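**Clarnar publishes results of two-gripper comparison**

Feb 13, 2025

Clarnar has published the results of a bench comparison between two electric grippers, the Flollimia and the Karaca. Both were fitted to the same arm and run from the same Allar controller, with no change to the wrist camera between runs.

The comparison covered 1769 picks, of which 1114 were made with light or soft items such as foam blocks. Each gripper was tested at four opening widths. Bins were placed on a surface marked out in a grid with blue tape, and their positions were changed between runs.
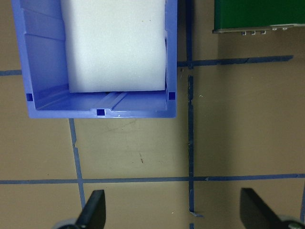 *Wrist camera view of a foam block in a blue bin, with the gripper fingers open.*

The Karaca closed faster at every width. The Flollimia dropped fewer soft items and needed less adjustment when a bin was moved to a new grid position. On hard items there was little to choose between them. Both lost accuracy when an item lay close to the wall of a bin, and Clarnar puts this down to finger shape.

The full results, including controller settings and finger drawings, can be requested from the Clarnar press office. A second round is planned for June and will use the same controller with narrower fingers.

**About Clarnar**

Clarnar tests handling equipment for warehouses and small manufacturers.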